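Prusotik Bench: Shape-Block Pick and Place

README and data card, revision of January 25, 2021

Contents of this archive

Recordings, calibration files and task scripts from a tabletop arm built in the shared workshop at Vesside. The arm picks toy shape-sorter blocks off a wooden board and sets them down again at commanded positions. The archive covers the build as it stood at the end of the first collection period. Later changes to the hardware are listed under Changes.

Maintainer: Indrek Zariņš
Mechanical build: Baiba Navickas, Iñaki Rivas
Control software: Thirumalai Devadiga
Annotation: Kristaps Krūmiņa

Quick facts

Episodes: 3,135
Episodes marked as failed: 179
Task scripts: 16
Recording sessions: 13
Camera: one, fixed, RGB
Depth: none
Force or torque sensing: none

Failed episodes are included in the total and are stored in the same folders as the rest. Filter on the field "outcome" if you do not want them.

Hardware

The arm is a home-built design with belt-driven joints. Drawings are in the folder "mech". The shoulder and elbow use closed-loop steppers; the wrist uses a hobby servo, and most of the positioning error comes from that servo. Backlash at the tool was measured with a dial indicator at the start of every session and written to "session_notes.txt". The correction is already applied in the pose files. Raw joint values are kept in "joints_raw" for anyone who wants to redo it.

The tool is a straight, dark gray cylindrical shaft with a rounded tip, held in a bracket with a white plastic collar. The collar is a printed part. It has a split on one side and a clamp screw, and it creeps under load. Tighten it before each session and check the tool length afterward. A change in tool length shows up as a constant vertical offset in the pose log, and it is easy to mistake for a bad board calibration.

The base is a blue perforated work surface put together from panels. Hole spacing differs slightly from panel to panel, so do not count holes across a seam to get a distance. Measure it. The base was bought used from Broltham, a fixture shop that was clearing stock, and no datasheet came with it.

The board lies flat on the base and is the working area for all task scripts. It is pale wood with visible grain. Iñaki Rivas planed it twice. After the second pass the height variation was within what the controller tolerates, and the surface has been left alone from then on. Do not sand or oil it; the reflectance of the surface is part of the camera calibration.

Coordinate conventions

Origin: front-left corner of the board, top surface.
X: to the right along the front edge.
Y: away from the camera, toward the rear edge.
Z: up.
Units: millimeters for position, degrees for rotation.

The camera looks down at an angle from the front, so the board is wider at the front of each picture than at the back. Rectified top views can be produced with "rectify.py" and the homography stored for each session. Blocks have height, and rectification only holds for points on the board surface. The top faces of the blocks will be displaced toward the rear in a rectified view. For block positions use the annotation files, which give the center of the footprint on the board.

Blocks

The blocks are colored toy pieces. A label is made of the color and the shape, in that order, joined by an underscore. Two stars are in use, a green one with five points and a red one with six. They are labeled green_star5 and red_star6. Early label files used "star" for both; these were corrected by hand, and the old files have been removed.

The yellow heart and the yellow hexagon are the pair most often merged by the color segmenter when they stand close together. The segmenter works on hue alone. If the two touch in the picture it returns one region, and the region center falls between them. The script "split_yellow.py" tries to separate them by contour and succeeds in most cases. Where it did not, the annotation was drawn by hand and carries the flag "manual".
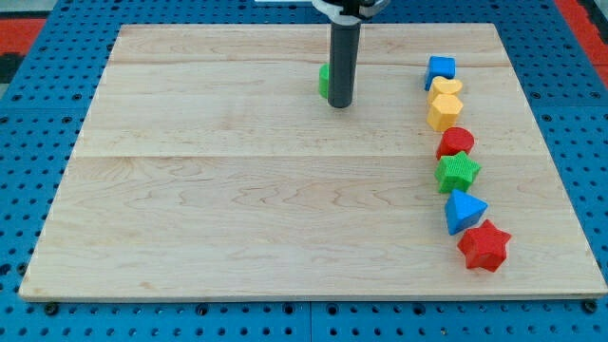

Board layout with the line of blocks at the right. The shaft is over the rear part of the board, with a green block partly hidden behind it.

Occlusion by the tool is the second main source of annotation trouble. With a single front camera, any block directly behind the shaft may be reduced to a narrow strip of color. Such a block is annotated if any part of it can be seen. The visible region is stored as "mask_visible", and no attempt is made to complete the outline. The shape part of the label is taken from the task script, not from the picture, and the flag "shape_from_script" is set to true. Users training a shape classifier should drop these entries.

Shadows are soft and fall mostly toward the front left. They are not annotated. The shadow of the shaft on the board has been tested as a height cue by Thirumalai Devadiga. It worked within a single session and did not carry over to the next one, as the lamp had been moved. The test code is in "experiments/shadow_z" and is unsupported.

Folder layout

mech: drawings and printed parts
calib: camera intrinsics, board homographies, tool length log
tasks: task scripts, plain text
episodes: one folder per episode
labels: annotation files, one per episode
tools: Python scripts
experiments: unfinished work

Each episode folder holds:

rgb.mp4: video from the fixed camera
pose.csv: tool pose, corrected
joints_raw.csv: joint values as reported by the drivers
meta.json: session number, task name, outcome, operator initials

Timestamps in pose.csv and joints_raw.csv come from the control computer. Video timestamps come from the capture process on the same machine. They share a clock, but the capture process adds a delay that varies with disk load. The delay is estimated per episode from the first motion of the tool and written to meta.json as "video_delay". If the tool does not move in the opening part of the episode the value is null, and the session median should be used.

Setup for reproducing a session

1. Place the board on the base and line it up with the marks given in "calib/board_marks.pdf".
2. Power the drivers before the control computer. The reverse order leaves the elbow driver in a fault state.
3. Run "home.py". The arm must be clear of the board.
4. Run "tool_length.py" and enter the value from the gauge.
5. Capture one picture of the bare board and run "check_board.py". A residual above the limit in the config file stops the script.
6. Put the blocks at the start positions for the task. A paper template can be printed from the task file.
7. Run "record.py" with the task name.

The emergency stop cuts motor power only. The wrist servo is on a separate supply and will hold its position. The arm drops at the elbow when motor power is lost, so keep hands out from under it.

Known problems

The belt on the elbow joint slipped one tooth in session 13. All episodes after the slip are marked as failed with reason "belt". The video from those episodes is good and can be used for segmentation.

White balance was left on automatic in the first session. Reds shift toward orange when the tool enters the view. A correction table is in "calib/wb_session01.csv".

The capture process drops frames when the disk is nearly full. Check the frame count against the duration before using long episodes.

The name "Brennan" appears in some file headers. It was the working name of the controller before the project was called Prusotik. The two names refer to the same code.

Intended use

The data was recorded for testing calibration and simple pick-and-place control on low-cost arms. It has also been used for color segmentation exercises. It is a poor match for work on grasp planning: the pieces are few, the background does not change, and start positions come from a fixed set of templates. Positioning accuracy should not be compared with that of commercial arms without reading the backlash notes for the session in question.

No people were recorded on purpose. Hands appear in a small part of the video during block placement. Faces do not appear. Audio was not captured.

Changes

Tool length log added to "calib". Sessions before the log was kept use a single value measured at assembly.

Labels for the two stars separated.

"rectify.py" now reads the homography for the session named in meta.json. It used to read the most recent one without a warning. Anyone who made top views with the old script should make them again.

Planned for February: a metal collar in place of the printed one, and a second camera at the left side of the base. Data recorded with the second camera will go into a separate archive with its own calibration files.

License and contact

Text and data may be reused with credit to the Prusotik bench, Vesside. Drawings are under the same terms. Report errors in the labels with the episode number and, if possible, the frame number. Reports go to Kristaps Krūmiņa for labels and to Indrek Zariņš for everything else, through the issue list kept with the archive.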